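Questions about the Hulbridge Short Film Weekend

We receive many of the same letters every spring, mostly from people who have made their first film and don't know where to send it. I have collected the answers on this page. If your question is missing, please write to the festival office and I will add it.

What kind of films do you accept?

We accept short films of 20 minutes or less, including the credits. Fiction, documentary and animation are all welcome, and we don't have separate prizes for them. A film with a very small budget is judged in the same way as the others. We do not ask how much it has cost, and please do not write it in your letter.

My film is already on the internet. Can I still send it?

You can. In former years we refused such films, and this rule was much discussed at our open meeting in December. Many makers said that they had put the film online only after a long time of silence from festivals. We changed the rule after that meeting.

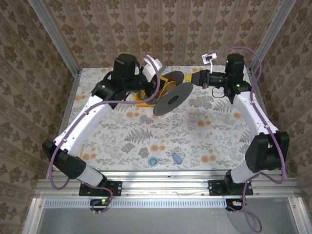 Eun-seong Kwon wrote to us that the old rule had cost her two years: "I kept my film in a drawer for you, and for three other festivals, and in this time no person saw it. Now my neighbours have seen it and I am happier." We have thought about this letter quite often.

Do I have to pay?

There is an entry fee of 38 pounds for companies. Makers who send their own film without a company pay nothing. Last year 913 films arrived, so you can imagine that the fee helps us to pay the people who watch them. Each film is watched from beginning to end by two persons, and they do not speak with each other before they have given their marks.

Who owns the film after I send it?

You remain the owner. We ask only for the right to show it two times during the weekend, once in the large hall at the Givon and once in the small room upstairs. If a television channel or a distributor wants it, we give them your address and we take no part of the money.
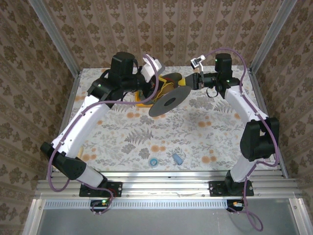 Must my film have English subtitles?

Every film in another language needs them, and they should be fixed in the picture. A separate subtitle file has given us trouble with the projector at the Givon more than once.

Can I sell discs or posters at the festival?

There is a table in the entrance of the Givon where makers can sell their own things. You must sit there yourself or find a friend who does it. Some makers earn more at this table than they have ever received from a distributor, especially when the film has an audience of its own, for example climbers or people who keep bees.

I would advise you to bring a small amount of stock and a paper where visitors can leave their e-mail address.

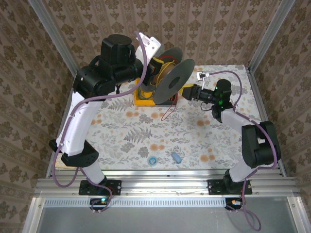 The addresses are worth more than the sales, in my opinion, for these are the people who will come to your next film. Please ask their permission before you write to them. The makers of "Pyo", who opened our programme last year, still send a short letter to everybody who signed their paper, and the hall was full when they came back with a new work.

Do you help with finding a distributor?

Only in a modest way. On Friday afternoon there is a meeting with Dellis, a small company which shows short films in village halls. Each maker may speak with them for ten minutes. You should reserve your place by e-mail, and it is better to do this early.

News for makers who were selected

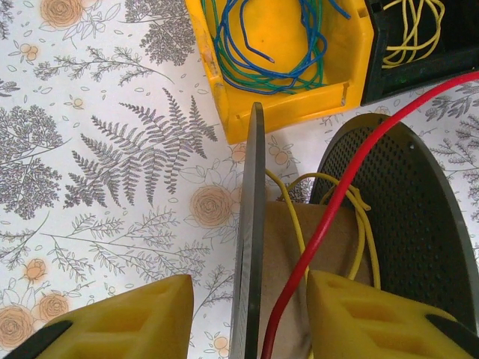
HULBRIDGE, December. The letters to the selected makers have now been sent. If you have not received yours, please look first in your unwanted mail and then write to the office. We need your screening copy and one still picture from the film. The Dellis meeting has a few free places in the last hour, and the office will keep a waiting list when they are taken.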